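# Open Day at the Breltow Automation Hall

The Breltow Automation Hall opened its doors to the public in February for an afternoon of demonstrations, short talks and guided walks through the work areas. The hall registered 1121 visitors between noon and closing time. This page presents a view from the tabletop handling station, together with notes on the day for those who attended and for those who were unable to join us.

## Tabletop Handling

The handling station was the first stop on the guided route. Visitors were invited to watch a robotic arm work with wrapped packages, a task that many local shippers still carry out by hand. Staff explained how the arm is taught a new item, how the grip is set, and why glossy wrapping is harder for a vision system to read than plain cardboard.

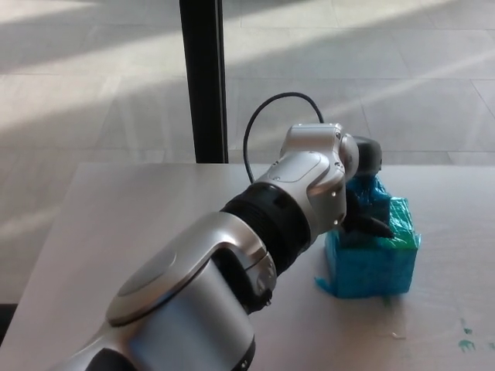 Each session at the station lasted nine minutes and closed with time for questions. The subject raised most often was safety. Staff described the stop controls, the speed limits that apply when visitors are present, and the checks made before the first session of the day. Younger guests asked whether the arm could be taught to pack a school bag. The station team has taken note of the request.

## The Guided Route

Groups left the reception desk throughout the afternoon. The full route took 39 minutes and included the handling station, the sorting line prepared with Brarano, and the training room on the upper floor. Printed route cards were provided in English and Spanish. Visitors who preferred a shorter walk were able to leave the route after the sorting line and return to reception by elevator.

## Talks

Two talks were given in the training room. The first, presented by Nitside, introduced the basic steps of planning an automated work cell in a small shop, from measuring the space to training the people who will run it. The second, presented by Bañuelos, dealt with the care of grippers and cables in daily use. Both talks were full, and additional chairs were brought in for the second. Copies of the slides may be requested at the reception desk.

## Notes for Schools and Groups

School classes and community groups may arrange a visit outside the open day. Requests should be sent to the visitor office in writing and should state the size of the group, the ages of the students and any access needs. Closed shoes are required in all work areas. Bags and coats are to be left in the lockers next to reception.

The Breltow Automation Hall thanks its partners and all visitors for their interest. Items left behind during the open day are being held at the reception desk and may be collected during regular opening hours.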